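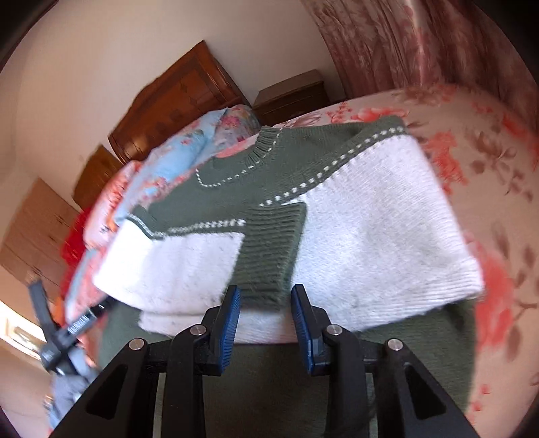

二国間会談用 携帯通訳セット「Stavari」

カテゴリ:会議・外交機材 > 通訳機器
印刷する | メールで送る | シェア 2

Stavariは、外国の代表団を迎える会談のための小さな通訳セットです。製造はSernow社で、日本での販売と貸し出しは当店が担当しています。大きな国際会議の設備ではなく、大使の表敬訪問、外務担当者どうしの協議、姉妹都市の調印式のような、人数の少ない席のために作られました。

通訳ブースを置くことができない部屋でも使えます。通訳者は小型の送信機を持って、代表の斜め後ろに座ります。声は参加者の受信機に直接届きますので、話し手は文ごとに止まる必要がありません。会談の時間が短いとき、この違いは大きいと思います。

チャンネルは2つあります。それぞれの側の言語に一つずつ割り当てるのが普通の使い方です。第三の言語が必要な会談には、このセットは向いていません。その場合は固定式の設備をご相談ください。

通信は暗号化されています。ただし、機密の程度が高い協議では、主催者の保安担当の方の規則に従ってください。建物によっては無線機器の持ち込みが許可されませんので、ご注文の前に確認をお願いいたします。

セットの内容
・送信機 2台
・受信機(台数はご注文のときに指定)
・片耳用イヤホン、交換用の耳当て
・充電ケース(重さ600グラム、受信機を含まない)
・日本語と英語の説明書

イヤホンは片耳だけにかける形です。もう一方の耳で相手の声を聞くことができますから、相手の話し方の調子も分かります。色は黒のみです。以前に灰色のご希望がありましたが、現在は製造がありません。

ご利用になった方の声
「港湾協定の協議のため、Jakonportの代表団をお迎えしたときに使いました。先方の団長は最初、機器を好まれないご様子でしたが、午後の部では自分から受信機を手に取られました。マイクの位置が低いと紙の音が入りますので、そこは注意が必要です。」(大島初枝様、Hatsue Oshima、国際交流担当)

貸し出しについて
貸し出しは、会談の前日にお届けし、翌日に回収する形が基本です。首脳の訪問が重なる時期は在庫が少なくなります。特に4月は早めにご連絡をいただけると助かります。日程が外交上の理由で急に変わった場合、変更は2回まで無料です。中止の場合の費用は、見積書の裏面に書いてあります。

操作の説明が必要なお客様には、担当の小堀(Sota Kobori)が会場へ伺います。通訳者の手配は行っておりませんが、Oda通訳事務所をご紹介することはできます。

価格は台数と期間によって変わりますので、お見積もりをお申し込みください。官公庁、大使館、領事館のお客様は、後払いもお選びになれます。

タグ:首脳会談、表敬訪問、代表団、同時通訳、レンタル
コメント 0件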